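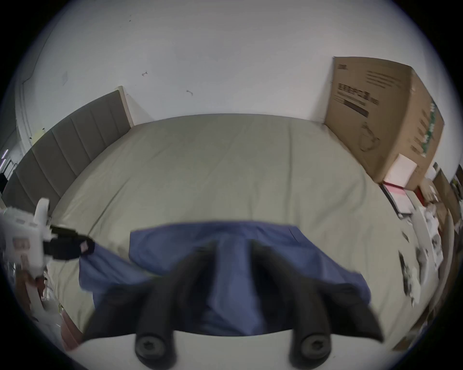
Fitted sheet

A fitted sheet is a bed sheet with sewn corners and an elastic edge, made to grip the mattress it covers. It is used as the bottom sheet, with a flat sheet or a duvet on top. Plain colors such as white, gray and sage are common.

Sizing

Sheets are sold by mattress length and width, and also by pocket depth. A pocket should be 2 to 5 cm deeper than the mattress. If it is too shallow, the corners slip off; if it is too deep, the top wrinkles.

Fitting

The first corner is usually hooked on at the headboard end, followed by the one diagonally opposite. Creases from folding often remain on a sheet after it has been stretched over the bed. They can be ironed out or left to relax with use.

See also: Bed skirt, Headboard, Mattress protector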